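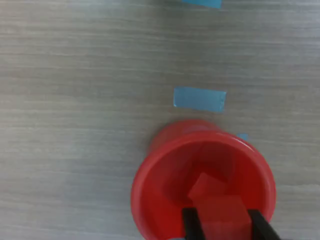
Hortensia Bermúdez
Course instructor, Early Math Through Play

Category: Course Handouts / Hands-On Counting
Last updated: 24/08/2024

Notes for the cup and tape session

Welcome back, everyone! I promised to write up the cup activity properly, so please forgive me if I wander a little, because this is one of my favorite things to do with young children and I could talk about it all afternoon (those of you who stayed behind last time know that I very nearly did).

You need hardly anything. A plastic cup, a few small cubes, a roll of blue painter's tape and a bit of clear table. Red cubes in a red cup look lovely, but they do make the child peer in and really look, so for a first try with the little ones I would pick a cup in a different color. Save the matching set for later, when they enjoy a bit of a hunt. See-through cubes are a nice touch at any stage, and children love holding them up to the window.

The tape goes down before the children come in. Tear it by hand and press it flat, one strip above the next, with enough room between strips to set the cup down. Ragged ends are fine! I used to cut mine with scissors and line them up with a ruler, and Lamisi Dramani, who taught this course before me, very kindly told me to go and have a cup of tea instead. Painter's tape peels up easily, but try a scrap on your own table first, especially if it has an older finish.

Now for the activity itself. Put two cubes in the cup while the child watches, and say the number as each one drops. Ask how many are inside. Let them look, let them tip the cup out, let them be wrong for a while. Then move the cup to the next strip and start again with another number. The strips give the game a beginning and an end, and many children will slide the cup along for you before you have finished talking.

Once that feels comfortable, cover the cup with your hand before asking. With three cubes this is quite a stretch for some four-year-olds, so go gently. I would stay under 20 minutes altogether, and stop sooner if the cubes have become soup.

For September, please try this with one child and bring half a page of notes. Write down what the child said, in the child's own words, and which number you stopped at. Rania Awwad has the spare cubes in the supply room if you need to borrow a set. Count them back in, please!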